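Home | Stories | Poems | Archive | About this site

The Ferry Book

1st April, by the editor of these pages

Print this story | E-mail this story

My grandmother kept the accounts for the ferry at Vitthorpe, and when she died the book came to me in a biscuit tin. I had expected money in the tin, I confess it. I was twenty-six, and I was behind with the rent.

The book was long and narrow, with a green spine. On each page she had written the date, the weather, and the number of passengers who crossed to Flevach and the number who came back. In the first years these two numbers were never the same, and it didn't trouble her. People stayed a night with a cousin, or they took the road home. But in the winter after my grandfather left us, she began to write a third number in the margin, in pencil, and it took me a whole evening at the kitchen table to understand that it was the difference. She was keeping a sum of everyone who had gone over the water and had not returned.

When I found it, the sum stood at two. I turned the pages and it rose and fell. In summer it could reach 200, when the cherry pickers went across, and by the end of autumn it sank again. She never let it go to zero. I checked this. On the days when it should have been nothing, she wrote 1.

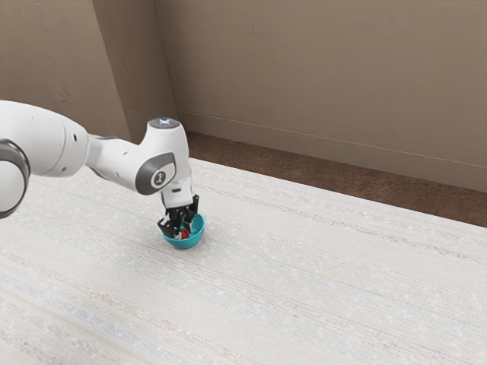 The Crossing

I took the bus to Vitthorpe in June. The colour of the river was the colour of tea with milk, as I remembered it, and the ferry was gone. In its place they had built a bridge, and at the near end of the bridge was a café called Dönmez, where the ticket hut used to be. I ordered a coffee and asked the woman behind the counter if she had known the ferry.

"My father crossed on it," she said. "He came for a weekend."

"And he went back?"

She pointed with her spoon at the name above the door.

I laughed, but afterwards I opened the book on the table and looked for him. It was foolish. There were no names in it, only numbers, and he could be inside any of them. She came to wipe the next table and stayed to read over my shoulder. I explained the pencil figures. She put her finger beside one of the lonely ones, at the end of a wet November, and she asked who it was.

"My grandfather," I said. "He went across to buy a pump, and he wrote to her after a month from Tralusum."

"What did he write?"

"That the pump was too dear."

She thought about this for some time. Then she brought me a piece of poppy seed cake and did not put it on the bill.

I walked over the bridge in the afternoon. It takes 1000 steps, if you are my height and not in a hurry. In the middle there is a bench, and an old man was sitting there with his fishing rod, although he was much too high above the water for fishing. I said good day and he said it would rain. On the Flevach side I found the old landing, with the iron ring still in the stone, and I sat by it until my trousers were damp.

I had a plan, of a kind. I wanted to write my own line in the book: the date, the weather, one passenger over. I had even brought a pencil. But when I had it in my hand, I saw that I would have to decide about the second number, the number of those who came back, and it was only four o'clock.

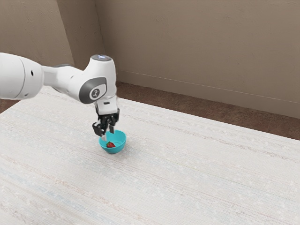
My grandmother ate her soup every evening from the same bowl, and when I had rented a room above the bakery in Flevach, for one night only, the first thing I missed was the sound of her spoon in it. It was an ugly bowl, if I am fair, too deep for soup and chipped at the foot, and she used to scold anyone who washed it with hot water. I have looked in shops for another. Small turquoise ones I have found, like the one in the picture here, and once a brown one which was nearly right in the shape, but hers was yellow and had a line around the inside where the glaze had worn away. She filled it to that line and never above. I lay on the bed over the bakery and thought that a person who can stop at a line every evening for forty years can also write 1 when the sum is zero, and mean it.

In the morning the whole building smelled of bread. The baker's wife asked if I would keep the room for another night, and I told her no, thank you, and then I asked what it would cost for the month.

She named a price that was half of mine at home. I went down to the landing to think. The rain had come as the old man promised, and there was a light wind from the west. On the other side I could see the café with its lamps on, and somebody small carrying in the chairs.

I took out the book and wrote the date. I wrote: rain, wind from the west. I wrote that one passenger had crossed to Flevach. In the next column, the one for those returning, I made a very light dot, so it could be rubbed out or turned into something. Then I did her sum for her in the margin. It took a moment, as I had forgotten that she would have carried him over.

I wrote 2, and went back up the hill to pay for the room.

Print this story | E-mail this story

Previous story | Next story | Back to Stories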